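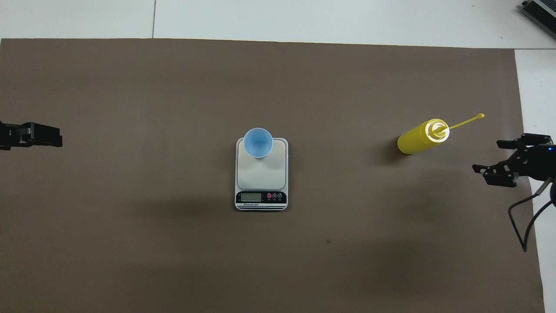 Meleleo Corsa 2 indoor court shoe: review

Fit and sizing

The Corsa 2 runs half a size short. I take a 9 in most court shoes and needed a 9.5 to keep my big toe off the front on hard stops. Width is average through the midfoot and slightly generous at the forefoot. Players with narrow heels should try it with the socks they play in, as the collar padding is firm and does not pack down much in the first few weeks.

The tongue is thin and gusseted on both sides. It stays put. The laces are flat, a little too long, and hold a double knot for a full match.

Weight and build

My pair weighs 400 grams per shoe on a kitchen scale, laces and insole included. By current standards that is heavy, and most of it is in the outsole and the heel counter. The upper is a single knitted piece with a bonded overlay at the toe and along the outer side. After 27 sessions the overlay has started to lift at one corner on the left shoe, near the little toe. A dab of contact adhesive has held it since.

Cushioning

Low and firm, with a plate under the arch that can be felt when the shoe is twisted by hand. Landing comfort under the heel is adequate. Under the ball of the foot there is less foam than I would like, and after two games back to back I notice it. Rajitha Kanagaratnam, who plays centre and is a good deal heavier than I am, swapped the stock insole for a thicker one and lost some lockdown in the process.
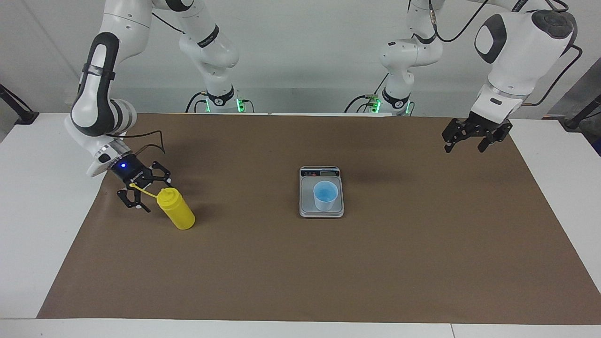
Traction

The strongest part of the shoe. The herringbone runs the full length without a break at the arch, and the grooves are deep enough that dust takes a while to fill them. On our home floor, which is swept before tip-off at best, I wiped the soles 2 times a quarter. My previous pair, the Fonseca Low, needed it at nearly every dead ball.

On a newly sealed floor the grip is close to excessive. Anjana Debnath found that pivoting on the front foot dragged at her knee, and went back to an older pair for that venue. The rubber is soft, so outdoor use is a waste of money. I tried one evening on tarmac in October and took visible height off the outer edge.

Support

Lateral containment is good. The outsole flares outwards by a few millimetres at the forefoot and the foot does not roll over it. The heel counter is rigid. Ankle support is what you would expect from a low cut – none to speak of.

Durability

After 13 weeks the tread is worn smooth under the right big toe and otherwise sound. The stitching is intact. The insole has curled at the heel and needs pressing flat before each session.

Verdict

A good choice for guards and wings who play on poor floors and can live with the weight. Heavier players should look at the Jirnitz Mid first, which has a softer forefoot but weaker grip. The Corsa 2 comes in whole and half sizes up to 13.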